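Wultville Handling Bay – Return-to-Service Checklist, Arm Cell 2
Form completed June 6, 2025
Reason for inspection: uncommanded grip release and a late protective stop during snack and drink picking. Cell locked out until every item below reads OK or has a comment and a due date.

1. Event log pulled and saved – OK
Stop code recorded at cycle 1680. Grip force dropped to zero with the arm still raised. The stop should have come within 200 ms of the drop and took 400 ms.

2. Wrist connector reseated – OK
One pin was pushed back. Replaced the connector and marked the old one scrap. Same fault was written up in January and closed without a part change.

3. Fingertip pressure on soft packs – OK with comment
Test on wrapped items at the front of the cabinet top. Fingers come straight down from above, so any height error goes into the product and then the cabinet. Height offset was wrong after the last Multidby update. Corrected and saved.
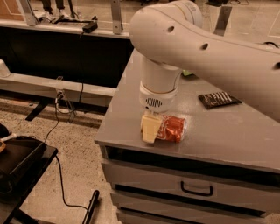 Page last changed: see revision 21

4. Cables on floor – NOT OK
A black cable runs from the cart across the floor beside the cabinet. Trip hazard for anyone coming in to reset. Fit a floor cover or reroute. Due before the next shift that uses the cart.

5. People outside the barrier – OK with comment
Standing on the far side is allowed. Leaning over the rail is not. Add this to the sign at the entry.

6. Drawers shut before motion – OK
The Durix drawer switch was bypassed at some point. Bypass removed, switch tested on both drawers.

7. Grip hold on rigid items – OK with comment
Use a soda can, upright, on the cabinet top. Close the hand, hold, then lift on low speed. Check that one finger sits behind the can and one across the front near the base. Held on every try after the connector change. Repeat with a full can and an empty one – the empty one dents if the force limit is set for the full one.

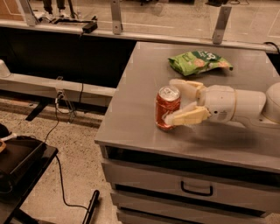
8. Protective stop timing – OK
Retested after item 2. Now inside the limit. Attach the printout to this form.

9. Emergency stop, both buttons – OK
The button on the entry side is stiff. Works, but order a spare.

10. Software
Filip controller restored from the last good backup. Do not load the newer Multidby file until the height offset has been checked by hand.

Result: low speed only. Full speed after item 4 is closed and signed.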